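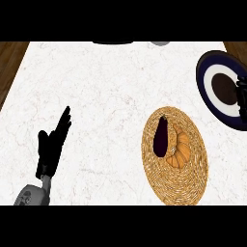

tinlizzie_44
Has anyone heard if they're running the Sketmont open day again this spring? I missed the last one and I've been kicking myself, everybody at work went on about the two-handed kitchen demo for a week.

magpie_solder
Yes! Saturday, same building, doors at 10. I went to the September one with my neighbour and her two kids and we stayed until they were stacking the chairs. Get there early if you want the kitchen station because they only let 4 people drive it in each session, and the sign-up sheet fills while you're still looking for the toilets.

The way it works is you watch the simulated kitchen on a big screen first, marble bench, two black hands, a croissant and an eggplant on a woven mat, and one of the staff talks through how the hand lines itself up before it goes anywhere near the food. Then you get the gloves on and have a go yourself. I was terrible at it. I had the croissant through the bench at one point (the physics does some odd things if you push hard enough) and the kids laughed so much they had to sit down. Brilliant morning.

gravelroad
I'll be the grump then. I drove 60 kilometres for that day and most of what I saw was on a screen. If I wanted to watch a computer picture of a croissant I could have stayed home in my slippers. The Fekstead day had real arms on real benches picking up real spuds.

magpie_solder
Fair enough, but Sketmont had the real pair going in the back room after lunch, did you stay for that? You had to go past the coffee urn and through the double doors. They didn't advertise it very well, I'll give you that.

gravelroad
Nope, left at noon. No announcement that I heard. Bit annoyed now.

oddsock
The simulated part was my favourite, so there you go. I teach Year 9 and I've been trying to explain for ages why you'd practise in a made-up kitchen before a real one, and ten minutes at that station did it better than I ever have. You can move the mat, swap the food, change the bench, and start over with a key press. Nothing gets squashed and nobody has to sweep up pastry. The fellow running it said they'd reset the thing 48 times before morning tea.

An eggplant is a sneaky choice too. It's smooth and fat at one end, so a grip that suits one part is wrong for another. And a croissant is all bumps and bends. I asked what was hardest and he said anything soft, as you can have the fingers in the right spot and still be squeezing too much.

tinlizzie_44
This is getting me keen. Are the gloves adult size only? My daughter is nine and would lose her mind over it.

magpie_solder
They had a smaller pair but the thumb kept dropping out. My neighbour's youngest used the big ones with a hair tie around the wrist and did better than me.

wattle_and_wire
Has anyone tried the Melnyk controller they had on the side table? Looked like two joysticks and a foot pedal. I thought it was far easier than the gloves. With the gloves my arms were sore in five minutes from holding them out in front of me.

oddsock
Tried it, hated it! My feet and hands do not talk to each other. I kept opening the left hand when I wanted the right. Gloves all the way for me.

wattle_and_wire
Ha, you'd be a rotten drummer. I still reckon the pedal is the way to go for long sessions.

gravelroad
Okay, I might give it another go if the real arms are on earlier. Does anybody know?

magpie_solder
I rang and asked. Back room opens at 11 this time, and they're sharing the day with the Brirnach crew, who are bringing a sorting line. Parking is on the grass behind the hall, and the front lot is for exhibitors. Bring cash for the sausage sizzle, the card reader was cactus last time.

tinlizzie_44
Sold. I'll be the one in the orange beanie hovering near the sign-up sheet at five to ten. Gravelroad, I'll save you a spot if you promise to try the croissant.

gravelroad
One go. And I'm having the joysticks.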